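Ravwood has confirmed to its dealers that the Batside 2 will ship with the new hinge after all. Posting what I know so far, in a few parts.

The hinge parts come from Brunet, the same supplier that did the first Batside. Dealers were told in the spring that Brunet was out and a cheaper part was in. That has been reversed.

First orders are for 1000 units. That's small, even for Ravwood. The original sold out in its first month and took until March to come back in stock, so expect the same kind of wait.
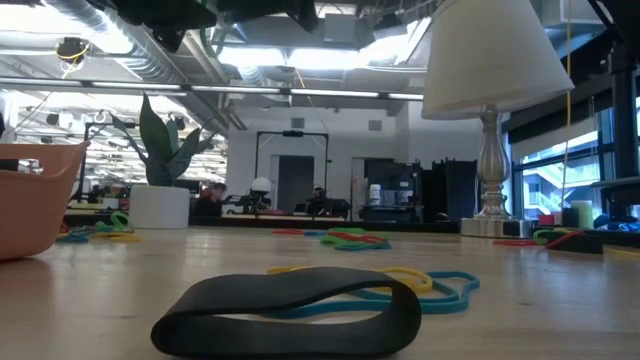 Price is the part I'm less sure of. One dealer list says 800 dollars, another leaves the line blank. The old one was cheaper than that at launch, but it also had half the storage.

Screen is the same panel as before as far as I can tell. Same size, same resolution, slightly brighter on paper. If you were hoping for the matte version they showed at Mernedgate, it isn't on either list.

Battery life is quoted at roughly 2 hours more than the old model. No word on how they tested it, so I'd wait for reviews.

Someone asked about repairs. The dealer note says the back comes off with ordinary screws and the battery is no longer glued — good news if it holds for the final units.

Dealer note is dated 23/12/2025. Preorders haven't opened. I'll add to this thread when the price is on Ravwood's own site.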